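Streets in Squares: How Grid Plans Shape Two Towns
Student project report, Geography and Local Studies
Sorin Kovačević

1. Why I picked this

I grew up in Skevstead, where you can give directions by saying "four over, two down" and people will find your house. My cousins live in Skirberg, where directions involve a bakery, a bend, a church and then another bend. I always thought Skirberg was just badly made. After three months on this project I have completely changed my mind, and I now like both towns more than I did before.

My question was simple: what does a street grid do for the people who walk through it every day? I looked at old maps, walked a lot, and asked people to draw their neighborhoods from memory (my favorite part by far!).

2. A short background on grids

Grid plans are very old. Mohenjo-daro in the Indus Valley had streets running close to north–south and east–west more than four thousand years ago. Greek and Roman towns used grids too, and Roman army camps were laid out on such a regular pattern that a soldier moving from one to another could find his tent row without asking. Much later, Philadelphia was planned in 1682 with wide straight streets and public squares, and Manhattan got its famous plan in 1811.

The basic idea is the same in all of them. Lines cross, and the space between the lines gets used for something. Planners call the lines the right-of-way and the spaces the blocks. I found it much easier to compare towns once I stopped looking at the buildings and started looking at the proportion between the two: how thick are the lines, and how big are the squares? 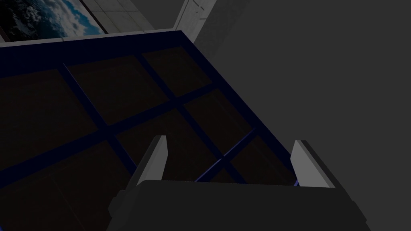 Figure 1. Square compartments between crossing navy-blue bars. Computer rendering.

In a town with small blocks, a lot of land goes to streets, but you always have another way to go. In a town with big blocks you save on paving, and then you have to walk a long way before you can turn. Barcelona's Eixample is a well-known middle case, with blocks a little over a hundred meters on each side and the corners sliced off so that the crossings open up.

3. The two towns

Skevstead was laid out in one go after the railroad arrived. The plan I found in the library shows 134 blocks, and when I checked them against a current map, 73 still have their original outline. The others have been joined together, mostly for the school, the hospital and the parking lots behind Lozano, the department store. I had walked past Lozano my whole life without knowing there used to be a street through the middle of it.

Skirberg never had a plan like that. Its streets follow the stream and the old field edges. Then, on the hill above, there is Ustadden, a newer district with a strict grid that sits at an angle to everything else. Where Ustadden meets the old town you get odd triangles of land, and those turned out to be some of the best spots I visited. One has a bench and a pear tree. One is a tiny playground. One is just nettles.

4. What I did

I walked between 3 pairs of places in each town: school to library, station to main square, and clinic to park. I timed each walk and wrote down how many different routes I could have taken without going noticeably out of my way. I also asked 50 people, split evenly between the towns, to draw the walk from their home to the nearest grocery store on a blank sheet of paper.

5. What I found

The grid gave more choice, as I expected. From the school to the library in Skevstead there are so many equal routes that I gave up listing them. In old Skirberg there are two, and one has steps.

The drawings surprised me. People in Skevstead drew straight lines and right angles, very tidy, but they often left out a block or added one. People in Skirberg drew wobbly lines with many more landmarks, and their order was nearly always correct. I think a grid lets you stop paying attention, and that has a good side and a bad side. You rarely get lost, but one corner starts to feel like the next.

Something else I noticed on foot is how much a grid changes with your point of view. On a map it is flat and calm. Standing on the Ustadden water tower steps at five in the afternoon, looking across it at a slant, the squares squeeze together and the light picks out some streets and leaves others gray. Two grids meeting at an angle, like on that hill, look livelier still.

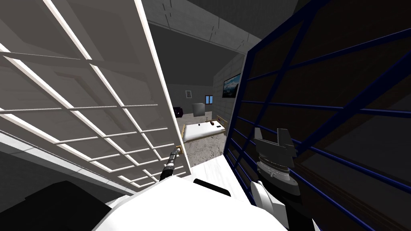

Figure 2. White lattice and dark navy-blue lattice. Computer rendering.

6. Problems with my method

My groups were small, and I mostly asked people who had time to stop, so there are too many retired people and dog walkers in the sample. I also know Skevstead far better than Skirberg, and that must have affected my timings. It rained on two of the Skirberg walks and I was definitely slower.

7. What I would like to do next

I want to repeat the drawing task with younger kids, and I want to include cyclists. The town archive in Skirberg has field maps I only had one morning with – they show the old hedges, and at least two of the "pointless" bends line up with them exactly. If the school lets me continue in March, I will start there.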